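Hindden: a word list of stuff people keep in drawers

Hi! Hindden is a plain text file of household words, the kind people use when they label a box or write a note to whoever else lives in the house. I started it in February because the word lists I kept finding were full of words like "receptacle," and I have never written "receptacle" on masking tape in my life.

What you get

One file, words.txt, with 1,000 lines. Each line has a word or short phrase, then a tab, then a room. If a thing could live in more than one room I picked the one where I'd look first. There's a second file, odd.txt, with 60 phrases I couldn't place at all ("the good one," "spare thing for the door"). I love that file more than the main one.

Of the main list, 710 lines came out of my own notebooks, and the rest I wrote up later while going through the house with a pencil. Everything is lowercase. Plurals are left the way I'd say them, so it's "batteries" but "tape," and yes, "scissors" is in there once.

How to use it

Open it in anything. I use it with Skorel, my little label printing script, and it also loads fine in Teris if you tell it the file is tab separated. Watch out for the apostrophes, they're the straight kind!

Things I know are wrong

Kitchen is way too big. Garage is thin (I don't have one). There are 5 near-duplicates around "cord" and "cable" that I left in on purpose, because I really do use both and I couldn't tell you when.

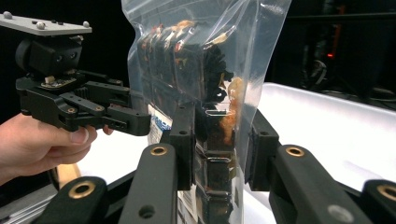
Vague words were the hardest part of the list, and I went back and forth on "bits," "odds and ends" and "small parts" for ages. I kept all three. Think of a clear zip-top bag packed with little black pieces with orange and tan tips, a couple of metal clips in among them: it could have printed labels on it and I'd still write "bits" on the box it goes in. So "bits" gets its own line, and so does "bag of bits," filed under hall closet.

Changes

11 April 2022: moved "string" from kitchen to desk, fixed the tabs in odd.txt, renamed the old Queiroz folder to archive.

License

Use it however you like. If you add words, send them over, garage words especially.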